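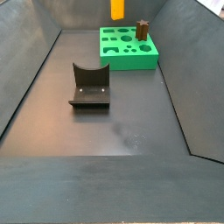 Shape sorters – how do they work?

You've probaly had one. Maybe it's still at the bottom of a cupboard at home. A block or a box with holes in it, and a pile of shapes to go in the holes. Babies love them. Grown-ups pick them up and can't put them down either.

What is a shape sorter?

A puzzle, really. Every hole is a sort of outline. Find the piece with the same outline, turn it the right way, drop it in. Wrong piece? Won't go. Try another.

Some are wood, some plastic, some are foam. Foam is nice and quiet when you drop it on the floor at 5 in the morning.

Holes, holes, holes

Round ones are easiest. A circle is the same whichever way you turn it, so the piece goes straight in. An oval is harder – only two ways round will work. A square gives you four. Rectangles, two again.

Now stars. A star with five points can go in five ways, but be a tiny bit out and it just sits there on top of the block. Very annoying. Keep turning it slowly and wait for the drop.
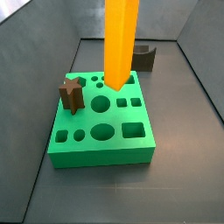 Big hole, little piece

Sneaky bit! A small piece will sometimes fall into a big hole that isn't its own. A little square can drop through a big circle no trouble. Does that count? At the Rarkunthorpe toy library we say no. Fish it out and have another go.

We've got 939 toys on the shelves at the moment and the sorters are hardly ever in. The Nygård room has the baby ones, low down by the door.

Tall pieces are handy if your fingers are small. A long bar sticks up out of the block so there's plenty to grab hold of. Stars can be tall too, like a column, same shape all the way down.

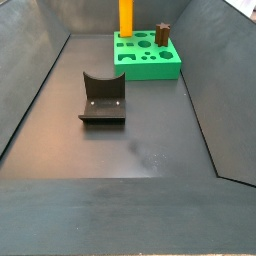 Shapes like that are called prisms. Slice one anywhere, straight across, and you get the same shape every time. Try it with playdough – roll a sausage, press the sides flat on the table, then ask a grown up to help you cut it. Squares all the way along!

Have a go

Draw round a tin, a box and a biscuit cutter on some card. Cut out the shapes. Now you've got holes AND pieces. Shut your eyes and match them by feel. Much harder than it sounds.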